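工单:Ornau 堆栈脚本合成出来的星图有重影
提交人:我(观测组,夜班)
状态:处理中,后来改成已解决
模块:图像配准

先说现象。周二晚上我们在 Vodora 站拍了一整夜的变星场,一共 336 张短曝光,早上照老规矩丢给 Ornau 去叠。结果出来一看,每颗亮星旁边都拖着一个淡淡的小影子,方向还都一样,往右下偏 8 个像素。我第一反应是导星飘了,心想完了,这一夜白熬了!

后来抽了几张原始帧单独看,星点圆圆的,一点毛病没有。那就是叠的时候出的事。

我先试的几样,都没用,写在这儿省得别人再走一遍:
清缓存,重跑,一样。
换回四月那版平场,一样,连影子的亮度都没怎么变。
把参考帧从第一张换成中间那张,影子跑到左上去了。这个倒有点意思,说明帧和帧之间真有个固定的偏移没被改正掉。

Guðlaug Hjaltadóttir 在下面回我,问是不是中天翻转那一段的问题。我去翻了日志,翻转前后的角度都认出来了,旋转也做了,不是它。不过她顺嘴提了一句"你们那台相机的固件是不是刚升过",这句话后来救了我的命(谢谢谢谢)。 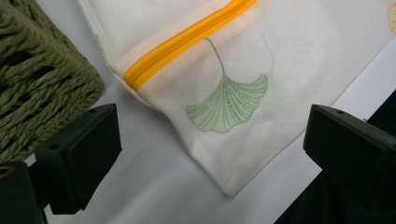
接着查。我把所有帧按时间排开,画了一条偏移量的曲线,前半夜平平的,到凌晨 3 点突然跳了一个台阶,然后又是平的。谁家导星误差长这样啊,太整齐了。再去对文件头,台阶后面那批帧里多了一个裁边的字段,前面那批没有。也就是说相机半夜重连过一次,重连以后走的是新固件的默认设置,读出区域的起点挪了 8 个像素,软件还傻乎乎地当成老的起点在算。

那配准为什么没把它拉回来呢?我问了 Inès Delaunay,配准那块是她写的。她看完说,脚本会先按文件头里的指向做一次粗对齐,残差小于门限就直接跳过星点匹配,图个快。门限正好设的是 10 个像素。我们这 8 个像素就这么大摇大摆地混过去了……我当时在椅子上坐了半天没说话。

临时办法:
配置里把"跳过精匹配"关掉,整批重跑。
比原来慢不少,我泡了杯茶又吃了个三明治它还没跑完,但影子没了,星点干干净净的。
重跑时记得把 Ditari 那边的输出目录先改个名字,不然旧的合成图会被盖掉,我就盖掉了一张,好在备份里还有。

顺便拿亮度曲线验了一遍。那颗目标变星之前在 3 点以后莫名其妙暗了一截,我还跟 Malhotra 小组的人吹过,说可能抓到一次食的开头,哈哈,当我没说。重跑之后那段平了,跟邻近的比较星对得上。峰值计数也回到 3,000 上下该有的样子。

还没弄完的:
Inès 说下一版把门限改成 1 个像素,再加一条检查,同一夜的文件头字段对不上就弹警告。补丁她先放在测试分支,我这周夜班的时候跑一遍。
相机为什么会半夜自己重连,我还不知道。USB 线换了一根新的,先观察着。要是再断,我另开一张单子,不跟这张混在一起。

补充,第二天下午:测试分支跑完了,同一批数据,警告正常弹出,合成结果跟我手动关掉跳过那次的一样。我这边没问题了,Guðlaug 你要是也在用新固件,记得检查一下重连以后拍的帧。状态我改成已解决。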